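The Goodwin Match Ball was reviewed on behalf of the Tillivby District Football League ahead of the new season. Member clubs had asked for a replacement for the current Toltisness ball, which many goalkeepers consider too light in wind.

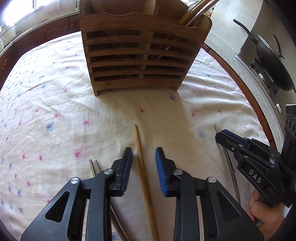
Two clubs used the Goodwin in competitive fixtures throughout March. Passing over short distances was predictable, and defenders reported that long clearances held their line. Shooting drew a more divided response. Several forwards found the surface hard when striking with the instep, and one match at Ziltberg was played with the old ball at the request of both captains.

Air retention was good. Balls inflated before training required no further attention until the following week. The printed panels, however, began to fade after the second match on artificial turf. 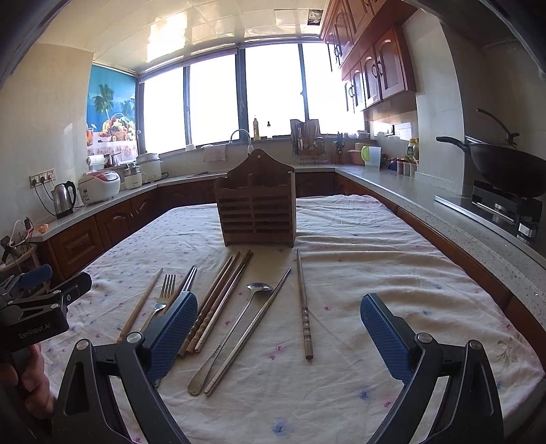

Marlina Sinaga

At $51 per ball, the Goodwin costs more than most clubs in the lower division now pay. The league recommends it for senior matches on grass. Youth sides should continue with their existing equipment until the smaller size has been tested. Orders may be placed through the league office.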